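# Ticket 1389: printer by the big table keeps dropping off the network

**Opened by:** Elmarie Modise
**Looked after by:** Sipho Mathebula
**Site:** Mabaso, upper floor
**Status:** Closed (again)

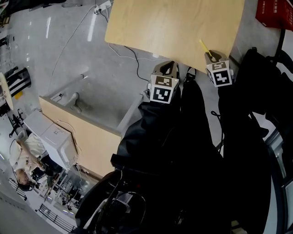

It prints for a bit, then it sulks. Jobs go into the queue, the queue says "sending", and twenty minutes later it still says "sending" with the same cheerful little icon. Restarting my laptop does nothing. Restarting me with a cup of tea does nothing either, though I have tested this more thoroughly.

I've got 24 delegate packs to get out for the Skurnska open day and so far I have one and a half.

---

**Sipho, 09:40**

Morning. Few questions before I come up:

- Does the screen on the printer say anything, or is it blank?
- Is it only your jobs, or everyone's?
- Has anybody moved the furniture?

**Elmarie, 09:52**

1. Blank the first time. Then it said "Ready", which I thought was a bit rich.
2. Everyone's. The Cetent lot upstairs have started sending theirs to the one in reception and walking down for it, with sighing.
3. Define moved. The long table went closer to the wall on Friday so we could get the round one in.

**Sipho, 10:05**

That would be moved.

Is the printer still plugged into the power strip on the floor, and is the strip plugged in properly at the wall? Give each plug a push. Don't pull anything out yet.

**Elmarie, 10:21**

Pushed everything. One of the plugs had a bit of give in it and went in with a click. Printer made its waking-up noise, which sounds like a goose in a filing cabinet. Got two pages, then nothing.

**Sipho, 10:30**

Right, so that's the power half. The click explains the blank screen. It doesn't explain "Ready" with nothing coming out, so I'd say we have two faults holding hands.

Please print the network page from the panel: Menu, Reports, Network. It doesn't need the network to do that, before you ask.

**Elmarie, 10:44**

I was going to ask.

Page says "Link: none". Further down there's an error 1002, and the manual's entire thoughts on the subject are "contact your administrator". Consider yourself contacted.

**Sipho, 11:15**

On site. Notes for whoever gets this next time, because there'll be a next time:

- Network lead was in the back of the printer but the clip had snapped off, so it slid out a few millimetres whenever someone opened the paper tray hard. Long enough to look connected, short enough to be useless.
- Swapped for a new lead from the Zuvton box.
- Printer had picked up a new address at some point and half the laptops were still talking to the old one. Fixed the address at the router so it stays put.
- Cleared the queue. It held nine copies of the same seating plan. I make no comment.
- Cables are now away from where people's feet go. The long ones were looped across the floor and I'd bet the table leg had a go at them on Friday.

Test page fine. Second test page fine, after opening and shutting the tray like a man with a grudge.

**Elmarie, 11:38**

Packs are printing. In the wrong order, but that's my doing.

Can we have a shorter cable for the power strip? It's forever trying to join the walkway.

**Sipho, 11:46**

You can't shorten the strip's lead, but I can fix the strip to the underside of the table and bring the cables down one leg in a sleeve. I'd need the table to stay where it is for longer than a fortnight. Is that a thing that can be promised?

**Elmarie, 11:50**

No.

**Sipho, 11:53**

Sleeve and sticky-backed ties it is, then. I've put it down as a separate job for March. Until then:

- if the screen's blank, push the plugs in at the strip
- if it says "Ready" and lies, push the network lead in at the back and wait 2 minutes
- if the queue's full of seating plans, have a think

Closing this one.

**Elmarie, 14:10**

Reopening for a moment. Paper jam.

**Sipho, 14:12**

Tray 2, green lever, pull towards you.

**Elmarie, 14:19**

It was a name badge. Closed.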